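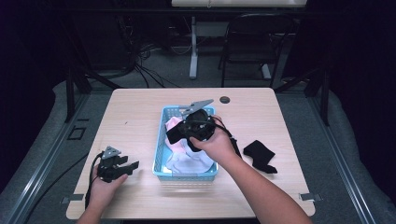

Search this site Search Go

Unit 8 notes: Textile care, part 2 (washing + drying)

Read before lab. Bring the fiber chart from last time.

Recap. Cellulose fibers = cotton, linen, rayon. Protein = wool, silk. Synthetics = polyester, nylon, acrylic. Each one takes water differently so each one dries differently. Cotton soaks up a lot, polyester hardly any.

Four things in any wash: water, heat, chemistry, movement. Turn one down, another has to go up. Cold wash needs longer or better detergent. Know this, it comes up on the final.

Hard water. Calcium + magnesium tie up soap, leaves gray film on lights. Detergents handle it better than true soap. Builders (zeolites, citrate) grab the minerals first. Onport tap water is hard, the Heltevel side is softer, we will test both.

Dye bleed
- worst in first few washes, esp. reds and indigo
- test: damp white cloth, press on inside seam
- a bled item is easier to fix before it goes thru the dryer

Shrinkage. Two kinds, dont mix them up. Relaxation = fabric was stretched in finishing and goes back. Felting = wool scales lock together, needs heat/moisture/agitation. First one you can partly block back out. Felting no.

Spin speed: 1000 rpm fine for cottons, lower for wool and anything with elastic. Higher spin = less dryer time but more creasing.

Pilling. Short fibers work loose, tangle, and a strong fiber anchors the ball. Thats why poly-cotton blends pill worse than plain cotton. Droltine sample went 3000 rubs before grade dropped, Montoya sample 940. Same weight, differnt yarn twist. Write a paragraph on why.

Drying. Line in shade for brights. Knits flat. Dont overdry cotton, goes harsh.

Lab sheets due end of June. Late ones lose a grade. Next unit: stain chemistry, start w/ enzymes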